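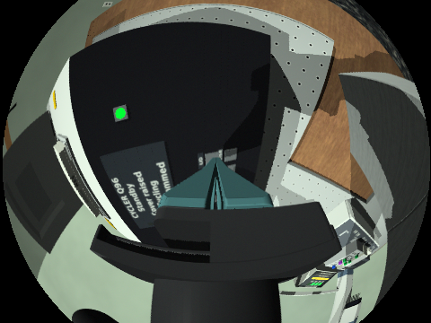

Ercombe has approved the purchase of a second robot arm for its Tarkham instrument laboratory, with the order to be placed in June. The new arm will carry the same two-finger gripper format now used for tending bench instruments, and it will be bought together with spare fingers, a replacement wrist cable and a simulation license. The budget is built on the cycler station, where the arm has to read the instrument's state from the display before touching a key. With the cycler in standby and the display reporting "cover raised", a green indicator is lit on the panel and the keys lie close to the fingertips, so finger width and wrist clearance were written into the purchase specification ahead of reach or payload.

Snežana Dumitrescu, who prepared the equipment plan, said that the first draft of the specification had been taken almost unchanged from a packing cell and was of little use at a bench. "Payload was the first line and it told us nothing," she said. "A key press is a very small load. The number we needed was how much room is left next to the finger when the key beside it must stay untouched."

The specification now asks bidders to state fingertip width at the point of contact, repeatability measured at the fingertip, and the outside diameter of the gripper body and wrist with cables fitted. Bids that give repeatability only at the mounting flange will be returned for completion. Bidders must also state whether the fingers can be changed without recalibrating the arm and, where they cannot, how long recalibration takes.

Two suppliers have been asked to quote. Hnatiuk, which supplied the existing arm, has offered an identical unit with a three-year service agreement. Milside has offered a lighter arm with a narrower wrist and a separate controller. The Milside unit has a lower purchase price, but it would require a second set of spare parts and a second training course for operators. Ercombe has asked both firms to price the arm, gripper, controller, software and service as separate lines.

Funds are divided into two stages. The first stage releases 60 percent of the budget and covers the arm, gripper, controller, mounting plate and installation. The second stage covers spares, the remaining software seats and operator training, and is released after acceptance. The bench, perforated board and instruments are outside the budget. Power and network work at the bench is charged to the building account and must be finished before delivery.

Acceptance will be carried out first in simulation and then at the bench. In each case the arm must complete 100 consecutive operating cycles on the cycler. A cycle consists of reading the display, confirming the position of the cover, pressing the required key and withdrawing the gripper to its parked position. Pressing a wrong key ends the run, and the count starts again from the beginning. A misread display that is caught by the software before contact is logged but does not end the run.

Simulation was included as a purchase item at the request of the laboratory's planning group. The existing license allows one seat, which is shared between operators and the engineers who maintain the station models, and access has been the main cause of delay in preparing new tasks. The revised plan adds three seats. It also sets aside engineering hours to keep the models in line with the physical stations when an instrument is moved or replaced. In earlier budgets those hours were not listed and were taken from maintenance.

View from the wrist is treated as a separate requirement. Bidders must show which part of an instrument's display remains readable while the fingers are closed near the controls. Where text is blocked by the gripper, the arm must read the display from a clear position before it approaches, and the added time must be included in the quoted cycle time.

Replacement fingers are listed as consumables. The plan provides two spare pairs for each arm, stored at Tarkham, with further pairs bought from the running budget. Dumitrescu said that fingers had earlier been classed as capital parts, so that each replacement needed its own approval. "The part was cheap and the paperwork took weeks," she said.

Quotes must remain valid through the end of June. Delivery dates will be set in the order, and the existing arm will stay in service during installation. A decision on a third arm has been left to the next budget round.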